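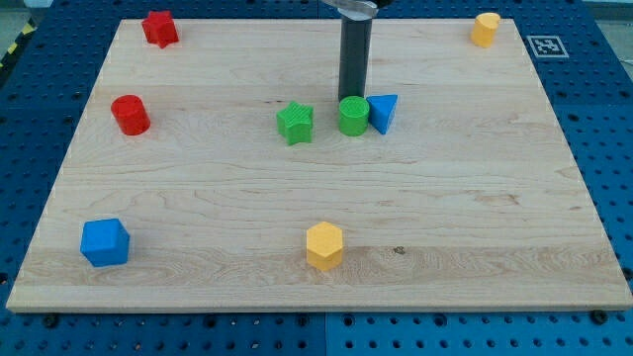

Figure 1. The block board with the single-finger pusher over the green cylinder. Fiducial marker at the far right.

Reading time: 3 min

Notes for session 7: pushing things around from a sentence

Okay, last time we got as far as behavior cloning and I promised we'd look at a task where it gets properly annoying. So today is pushing. No grasping at all. The robot has one finger, it can slide that finger around in a plane, and a person gives it an instruction like "move the green star to the left of the blue cube." Sounds easy until you try it with a chopstick on your kitchen table (do try it, it's a good ten minutes).

The trouble is contact. When you grasp a block, it more or less belongs to you until you let go. When you push one, you only get a say in where it goes while you're touching it, and even then it can roll off your finger. Cylinders are the worst! A cube gives you a flat face to lean on. A star gives you little notches, which help if you land in one and ruin your afternoon if you hit a point instead.

Look at the cluster under the finger in Figure 1. Say I want the green cylinder moved to the right. The blue triangle is sitting almost against it, so I can't do that without shoving the triangle too. The policy has to either clear the triangle first or come at the cylinder from some other side. I never wrote a rule for that. If the policy does it, it picked it up from the demonstrations, and that's the part of the method I find fun.

What we train on

Each demonstration is a camera view, a sentence, and a short stretch of finger motion. Our course set, Treneo, has 1,924 of them. Birthe Zoëga did most of the relabeling, which works like this: people push blocks around freely, and afterward somebody watches a clip and writes down the instruction that would have led to it. You get much more varied language that way. People write "nudge the red round one up toward the star" and you would never have put that in a script.

The colors and shapes are chosen so a color alone doesn't settle it. "The red one" could be the star or the cylinder. "The star" could be red or green. So the model has to use both words — and when it doesn't, you catch it quickly, which is handy for grading.

The baseline takes the image and the sentence and predicts the next 16 finger moves. We run the first few, look again, and predict again. If you run all 16 without looking, small slips pile up and the finger ends up pushing air. Ikhsan Purba's handout on action chunking goes into the trade-off properly, so please read it before you pick your own number.

About the marker: it ties the camera's view to the table's coordinates. Check your calibration against it before you blame the network. I have blamed the network many times and I was wrong in most of them.

For next time

Train the baseline with 3 different seeds and report success for each one separately. Please don't just send me the best run! Then shuffle the color words in the test sentences and see how much the score drops. If it hardly moves, your model isn't reading, and I'd like a paragraph on what you think it's doing instead.

Stuck on the loader? Ask Canan Işık, she wrote it.

Related notes
Behavior cloning and why it drifts
Action chunking (Ikhsan Purba)
Camera calibration for flat tables
Writing instructions after the fact

This site uses cookies to remember your settings. Accept | Manage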